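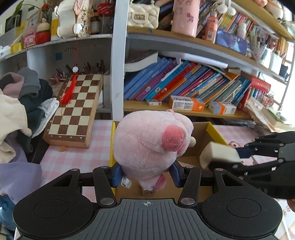 *A pink plush pig with its white tag.*

# Pisano opens a lease desk for owners getting ready to sell

**For immediate release**

Hi, I'm Anežka Machala, and I run Pisano, a small practice that helps people buy and sell shops, restaurants and workshops. I've written a lot of stiff announcements over the years and this time I'd like to just tell you the news myself. Starting in May we're opening a lease desk! It's called Iston, it's a fixed-price review of your commercial lease before you put your business on the market, and I've wanted to offer it for ages.

If you own the building you trade from, you can probably stop reading (lucky you). Everybody else, please stay with me, because leases are the part of a sale that people leave in the drawer until the very end.

A typical deal goes like this. The seller finds a buyer they like, they shake hands on the equipment, the stock and the goodwill, and then somebody finally opens the lease. It says the tenant can't assign it without the landlord's written consent. Fine, most leases say that. Then it says the landlord has 29 days to answer and can ask for the buyer's financial statements, and that the old tenant stays on the hook for rent if the new one stops paying. Suddenly you've sold your bakery and you're still guaranteeing the rent on it! That can be negotiated, but it's a much easier conversation when there isn't a buyer tapping a foot in your doorway.

## What we do

You send us the lease and every amendment, plus any side letters or emails where the landlord agreed to something. We read all of it and send you back a written report within 21 days. The report covers:

- whether the lease can be assigned, and who has to sign off
- what happens to your personal guarantee and your deposit
- renewal options, and whether they pass to a buyer or end with you (this one catches so many people)
- any change-of-control wording, for owners who plan to sell shares or membership interests
- repairs and restoration work you could be asked to do on the way out
- a draft letter to the landlord, if you're ready for that step

Then we get on the phone and go through it together, for as long as it takes. My colleague Norbert Pešek handles most of those calls. He spent years negotiating leases on the landlord's side before he joined us, so he usually has a good idea of which requests will get a yes and which ones will sit in an inbox.
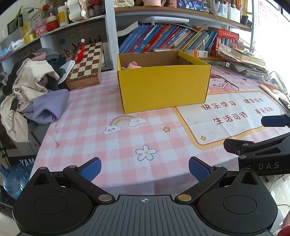

Romana Vaněk told me, when I asked whether I could mention her sale in this release, that she'd be glad if I did and that she wished she had looked at her renewal option a year sooner. Her lease had three years left and an option for five more, and the option was personal to her company. Her buyer's bank wanted to see a term at least as long as the loan. We did get there, with a new option written into the consent, but the landlord asked for a higher rent in return and her price came down to match.

I tell that story (with her blessing) because there was nothing odd about her lease. It was a form document with a few blanks filled in. She'd signed it when she was opening the store and had a hundred other things on her mind, and selling was the last thing she was thinking about. I'd have signed it too!

## Selling the company instead of the assets

I get asked all the time whether you can skip the landlord by selling the company itself. Sometimes you can. The tenant stays the same on paper and only the owners change. But plenty of leases treat a transfer of a controlling interest as an assignment, and some treat a string of smaller transfers the same way. If you brought in a partner a while back and never mentioned it to the landlord, tell us up front. It's usually fixable, and I promise we've heard worse.
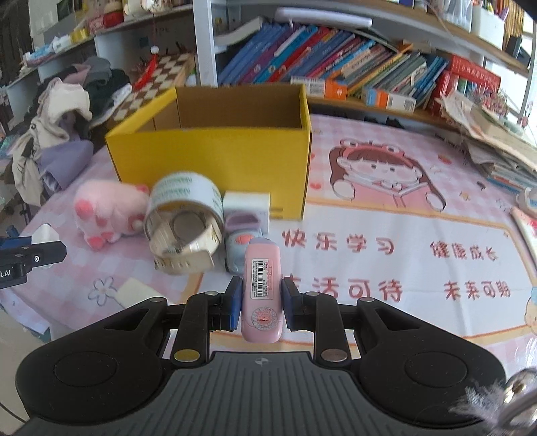
The other thing I'd look at early is the estoppel certificate. Terrible name, simple idea: it's a signed statement from your landlord saying the lease is in force, the rent is paid through a certain date and there are no open defaults. Buyers and their lenders love these. Some leases oblige the landlord to give you one on request and some say nothing at all. We'll tell you which kind you have, and we'll draft the request so it's ready when you need it.

## Price and how to sign up

The review costs $200 for a single location. Additional locations under the same owner are $100 each. The landlord letter is included, and so is the call. Negotiating with the landlord afterward is separate work, and we'll quote it before we start so you can decide whether you want us or would like to handle it yourself. Lots of owners do, and they do fine.

We're taking leases for retail, food service, light industrial and office space. We aren't taking ground leases or franchise subleases for now. Miroslava Vlček is building a checklist for franchise owners and we'll put out a separate note when it's ready.

To book a review, write to the lease desk at Pisano and tell us where the business is, what kind it is and when you'd like to sell. "No idea yet" is a perfectly good answer to the last one. Please send scans of every page, including the exhibits and the boring ones at the back.

**Press contact:** Miroslava Vlček, Pisano. Calls are welcome until 5 p.m., and I'm happy to talk to reporters myself if you'd like to hear more about leases than you ever planned to.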